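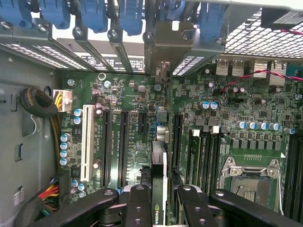

Which slot does the graphics card go in? Use one of the long ones. On most older workstation boards any x16-length slot will hold the card, but they aren't always wired the same, so look up your board's manual before you pick.

12 comments · 4 shares

# Munen: notes and pictures on putting cards into old desktops

Hi! I'm Hilde Vanhove, and I started this folder in November when I got tired of answering the same questions about secondhand workstations (mostly from my cousin, who now has three of them). It's photos plus short notes, all about expansion cards – getting them in, getting them out, and not breaking the little plastic bits on the way.

## What's in it

- `photos/` has the pictures, 1000 in all
- `notes.md` has my ramblings, one paragraph per machine
- `slots.csv` lists the slots by length and color, filled in by Ramil Samonte, who is much more patient than I am

There are 23 machines in the notes so far. Sixteen of them use blue plastic latches over the brackets, and I love those things. Flip them open before the card goes anywhere near the board! Lower it straight down, line up the bracket, and press evenly until it seats. Then close the latch.

## Stuff to know

A tall white slot is usually plain old PCI, so leave it for your sound card. I also tuck spare cables against the side wall before I start, and I give the whole job about 30 minutes even when it should take five.

Slot colors are whatever I saw on the day – Hoi-yan Kuo has already caught me mixing up gray and white twice. Send fixes if you spot more.

## Using it

Copy it, print it, hand it out at your repair night. A mention of Munen is nice but not required. I still need notes on small form factor cases, so if you have one open on your desk, please write to me.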